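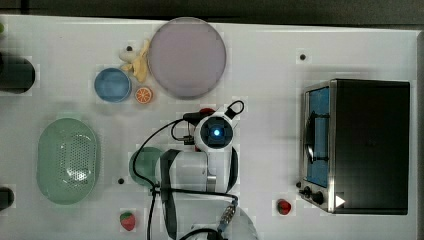 Plate, blue dish, banana and orange slice on the white table.

Pre-departure check — mules, tack and camp gear
Ustley to Jumon walk, leg 2
11 October 2026
By Sipho Baloyi

14 comments | 9 shares

Done in a rush before we lose the light. OK means OK. FIX means before anyone walks out the gate. WATCH means look again at the first water stop.

ANIMALS

Feet, Jesex — OK. Trimmed in August, still good. Small chip near hind outside, rasped smooth.
Feet, Oosthuizen — WATCH. Front left shoe has one clench risen. Tapped down. Bring the spare shoe and the hammer, not just the hammer like last time.
Backs — OK both. Ran a flat hand down either side of the spine, no flinching. Old white patch on Jesex is only the old rub, no heat in it.
Girth area — FIX. Oosthuizen has burrs behind the elbow. Pick out by hand, don't brush over them.
Eyes, nose — OK.
Teeth — not checked, dentist was out in winter.
Eating and drinking — OK. Jesex left some hay, she always does before a trip.

TACK

Pack saddle 1 — OK. Screws tight, bars not cracked.
Pack saddle 2 — FIX. Breeching strap worn thin at the buckle. Punch a new hole is NOT the fix, swap the strap.
Halters — OK.
Lead ropes — one OK, one frayed at the snap. Cut back and re-splice.
Blankets — washed, still a bit damp at the edges. Hang tonight. No damp blankets under a load please.
High-vis leg bands — WATCH. Velcro full of hair.
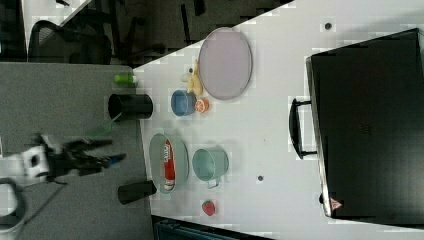 Rump flag — OK, but tie it lower so it doesnt slap.

LOADS

Weighed on the shed scales. Jesex 61 kg all up, Oosthuizen the same after I moved the stove across. Keep them even. If you take the water out of one side take it out of the other, had a saddle roll last year and it was exactly that.
Panniers — buckles OK. Left one squeaks, drives you mad by lunch. Bit of wax.
Top load — FIX. Tarp is tied with a granny knot. Whoever did that, come see me.

ROAD

Total 192 km this leg, 40 of it on road shoulder. Most of the shoulder has a fence close in on the left so no room to step off. Walk facing traffic, mules on the inside.
Bridge before Jumon — WATCH. Timber deck, hollow sound. Lead one over at a time, let them sniff it.
Gates — leave as found.
Overnight stops — first two confirmed by phone. Third one rang out, try agian Monday.

FIRST AID

Human kit — OK. Blister tape low, buy two rolls.
Mule kit — FIX. Antiseptic spray out of date. Vet wrap OK, thermometer OK, hoof boot OK (fits Jesex only).
Phone numbers — on the card inside the lid. Vet number for the Jumon end still blank.
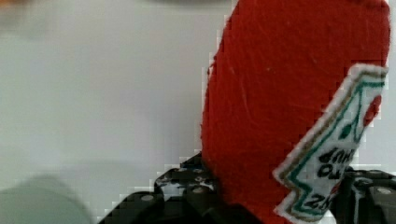 Red plush ketchup bottle, upside down.

COMMENTS ON THE CHECK

Strap swapped, used the brown one off the old harness. Bit stiff. Oiled.
Burrs done, took ages, he stood on my foot.
Re-splice still to do. If it isn't done by breakfast use the cotton rope and leave the frayed one home.
Can someone check the torch batteries, I didnt get to it.

Recheck girths at the first kilometre — they both blow out when you cinch.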